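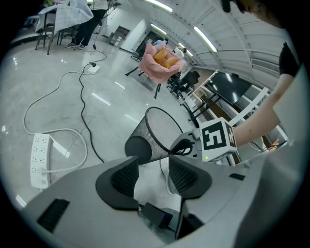 Does porridge made with whole oats keep me full for longer than the instant sort?
On my own notes the whole oats win, by enough that I shall stop buying the sachets.

Sunday, October 25, 2026. Clocks went back, so breakfast was early by the body and on time by the wall. Weighed 54 g of Rultach jumbo oats on the Tekex scale, dry, then soaked them in the small pan while I read. Water only, salt at the end. Hunger came back shortly before noon. With the sachets it has been coming back mid-morning, and they have sugar in them as well, so the comparison is not a clean one. Lumturie pointed this out in March and I wrote it down then and did nothing with it.

The label on the jumbo bag gives fibre per 100 g and per portion, and the two figures don't agree unless the portion is larger than the one printed. I have used the per 100 g figure throughout. If it is wrong, it is at least wrong in the same way every day.
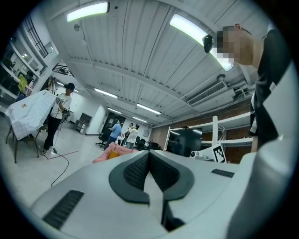 Lunch was lentils, 68 g dry weight, with the end of the Kneževič rye loaf. I forgot to weigh the bread. Entered it as two slices and marked the line with a cross, as with the other guesses. There are too many crosses this week. Despina thinks I should log fewer things and log them properly, starting with breakfast alone. She may be right, but I would lose the lentils, and the lentils are where most of the fibre comes from.
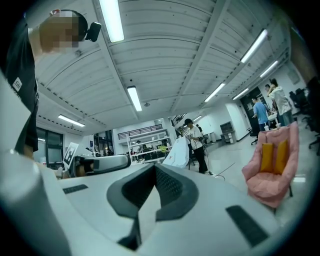

Black T-shirt with a small white logo on the chest.

Drank four mugs of water by six o'clock. When I raised the fibre in March without raising the water I had two bad days and blamed the beans. Damir asked whether bran stirred into yoghurt would do the same job as the oats. I said I didn't know. It is mostly a different kind of fibre: oats thicken in the pan and wheat bran stays as it is. Whether that alters hunger by noon I can't say from one person's notebook.

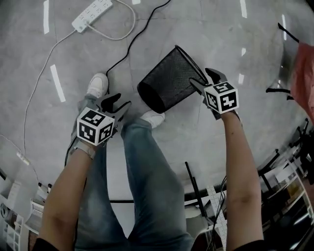

Marker cubes on both grippers, mesh wastebasket at the right.

Supper was small. Cabbage, an egg, the last of the yoghurt. Not hungry afterwards.

To do: new page for the week, batteries for the scale, ask Milovan where he gets the barley. Same oats tomorrow, same weight, but with milk, and write down the hour hunger returns before looking at today's.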